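The Bowl by the Door

Asnakech Woldemariam keeps her keys in a bowl. I mention it because I have spent most of my adult life keeping mine in a coat, usually a different coat from the one I have on, and I went to see her in April in the hope of being reformed.

Her apartment in Hultley is small and calm. Inside the front door there's a shelf, on the shelf there's a bowl, and in the bowl there are keys. She has lived this way for eight years. When I asked her how she got into the habit, she looked at me the way you might look at someone who wanted to know how you got into shoes.

"I come in," she said. "I put them down."

There is a whole trade devoted to people who can't manage the second half of that. It sells trays, dishes, racks, pegs and little posts with arms, and it calls them catchalls or landing stations, depending on the price. My own house has three. One holds batteries that may or may not be dead. One holds takeout menus for a restaurant that is now a dentist. The third is under the mail, and I believe it to be blue.

Mbali Kekana has sold this sort of thing for years at Tukus, her shop on the main street in Tirnum, and she is cheerful about how badly it works on most of us. She stocks 200 different objects whose only job is to hold other, smaller objects. Customers come in after a bad week, she told me, and buy the biggest tray in the place. They're back before summer asking if it comes in a larger size.

"A tray is an invitation," she said. "You put out a big one, and everybody in the house says yes."

Her advice is to go small and go upright. She likes a bowl and a post on a single base, the bowl for whatever rolls and the post for whatever has a loop. A piece like that takes up about as much table as a dinner plate and gives you two kinds of parking. It also leaves you with no excuse, and I suspect that's why I had never bought one.

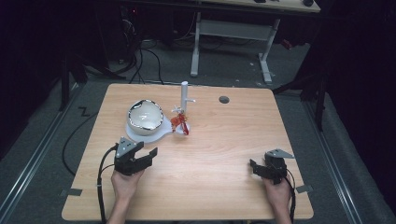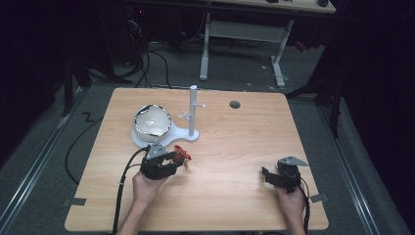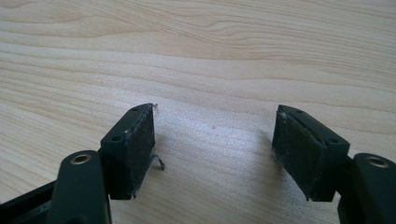 A pale wood tabletop, with and without a place to put things down.

Kekana's other rule concerns the table itself, which she thinks gets let off too lightly. A bare table is the real rival of any bowl. It's bigger, it's nearer, and it will take a wrench, a birthday card and half a bagel without a word of complaint. She tells people to clear the whole surface, put one holder toward the back and live with it for a month before buying anything else. It's unusual advice from a person with 200 things to sell, and she says it hasn't hurt her yet. They come back for candles.

I took home a bowl and post from a maker called Mabuza, wrapped in more paper than my last television. The instructions were one sentence long and concerned dusting. I cleared the hall table, which took an evening and turned up a library card from a town I no longer live in. Then I set the thing down, stepped back and felt, briefly, like Asnakech Woldemariam.

The keys went in the bowl that night. They went in the next night too, along with some change and a screw that I picked up off the floor because it looked important. By the end of the week the post had a dog leash on it, a lanyard from a conference I left early and a rubber band. We don't have a dog at the moment. The leash had been in the closet for years and seems to have sensed an opening.

I called Woldemariam to ask what she does about this, the slow arrival of everything else. She said she empties the bowl when she makes coffee. Every morning? Every morning. Anything that isn't keys goes back where it lives, and if it doesn't live anywhere she throws it out. I asked about the important screw.

"What's it from?" she said.

I said I was looking into it.

The lanyard went in the trash that afternoon. The rubber band got promoted to the kitchen drawer, where it has plenty of company. I moved the whole holder closer to the door, on Kekana's suggestion, so that I have to pass it before I reach the hook where the coats hang, and my keys have now been in the right place for three weeks, apart from one night when they were in the door.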